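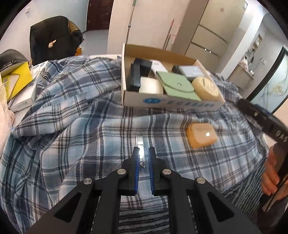 Living > Small Spaces > Sorting Out

The box on the bed

Everyone I know has a place where the small things go. In my mother's house it was a biscuit tin on top of the boiler, and in mine, for years, it was whichever coat pocket happened to be nearest. Matilde Paiva keeps hers in a shallow white cardboard tray with blue Chinese printing along the front, and when the time comes to go through it she does the whole job on the bed, on top of a plaid blanket in blue, white and navy, with the soap out first.

The soap matters, I should say. There is a translucent one, somewhere between orange and yellow, with lettering pressed into it so faintly that you would have to tilt it to the window to make a guess at the words, and there is a round one, pale yellow, which lives at the end of the tray and never quite lies flat. Matilde likes a bar of soap in the way other people like a candle. She buys them when she travels, tucks them in among her things and then can't bring herself to start them (I have a drawer at home that tells much the same story, so I was in no position to tease).

"You use the ugly one first," she told me, putting the kettle on, "and then you find you haven't got an ugly one."

She moved into the room in July, two flights up in a tall house on Drollstead Road, and she reckons she had 38 little objects with no home at all: buttons, hair grips, plasters, a key to a bicycle lock she no longer owned. Her friend Gonçalo Nogueira, who was helping with the heavier boxes, suggested a set of drawers from Zirketti. She looked at the price, looked at the flat tray she was about to put out with the recycling, and kept the tray.

It is a good shape for the purpose, open at the top and low enough that you can see what you've got. Tall, stiff things stand at one end, like the dark navy case, with a white block next to it and a small white carton behind. The soft things go in the middle, where a light green pouch with a round snap button has the best spot, and a packet or two can slide in at the back. Then the dark grey box and the round soap hold up the far end, and everything leans on its neighbour very companionably.

What doesn't fit is metal. Nail clippers are the worst for it, Matilde says, along with tweezers and those tiny scissors, because they slip to the bottom and stay there until you buy another pair. She has taken to laying anything small and shiny out on the blanket before the rest, where it can be seen, and it goes back last.

Why the bed, though, when there is a perfectly good table at the other end of the room? Partly it's the light. Partly it's that nothing rolls far on a rumpled blanket, and a dropped soap won't dent. And partly, I think, it's that you have to finish before you can go to sleep, and so you do. A cardigan can stay over the back of the office chair for a week, but a bed full of soap has to be dealt with by eleven.

We stopped for tea at that point, and a slice of Gonçalo's orange cake, and it was gone four when we got back to deciding about the plasters.

381 shares | 12 comments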